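We use cookies to remember your settings and to see which pages get read. By staying on this site you agree to this. Accept | Manage choices

Kitchen Automation at Jultdale: Your Questions, Answered
Last updated: Wednesday, April 20, 2022

Hello, everyone, and thank you for all the questions you've dropped in the box by the time clock! Hicham Amrani and the rest of us on the kitchen planning team have read every one of them, and we've tried to gather the ones that came up most often. If yours isn't answered, please keep asking.
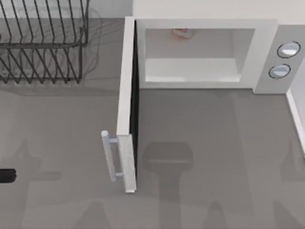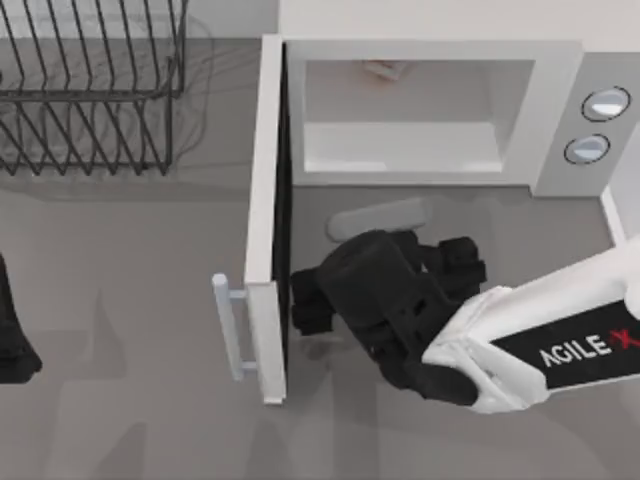
What is the new equipment supposed to do?

The plan, which we've been calling Barby since before anyone thought to stop us, is to hand over some of the reheating work at the Filali Street kitchen, meaning the opening, loading, unloading and closing that our line staff do over and over through a lunch service. We're working it out in simulation first, on a plain counter with a microwave and a dish rack, and we picked that setup on purpose so it would feel like a corner of our own kitchen. You'd be surprised how much talk one microwave door can start. When it stands wide open like that, it takes up a good long stretch of counter, and several of you pointed out that you'd normally swing it shut with an elbow on your way past. The arms need to be taught about that door, and your remarks have been a real help.

Is anyone losing their job?

No. We have 64 people on the kitchen payroll and the plan keeps all 64. What will change is how some of the hours are spent. The reheat station is the one most people ask to be rotated off (we've heard you, and so have your wrists), and those hours would move to prep, plating and the serving counter, where we've been short since December.

Will my pay or my shift change?

Your rate stays where it is. Start times may shift a little for the early crew, and if yours does, you'll hear it from your supervisor in person, with at least 72 hours' notice before the new schedule begins.

Do I have to work right next to it?

Only if you've had the training and said you're comfortable. The station will have its own marked floor space, and there'll be a stop button on each side of it. Anybody may press one at any time, for any reason, and you won't be asked to write up an explanation afterward. We'd much prefer ten stops we didn't need to one that came late.

How many meals are we talking about?

On a busy day the kitchen sends out roughly 700 meals, and only part of those pass through a microwave at all. Soups, salads and anything off the grill stay exactly as they are now.

What about spills, sticky handles and trays that don't fit?

This was Firitz Hall's favorite question, and a fair one! A tidy simulated counter is a kind place to learn, and ours at half past noon is a good deal less kind. So a person will be assigned to the station through the whole first stage, to wipe down, sort out odd-sized trays and take over whenever it makes sense. That's a paid assignment with its own training, and you can put your name down for it at the front office.

Who do I talk to if I'm worried?

Hicham keeps his door open after lunch most days, and he'll happily walk you through the plans for as long as you like. You can also leave an unsigned note in the box. We'll add new answers to this page as the questions come in.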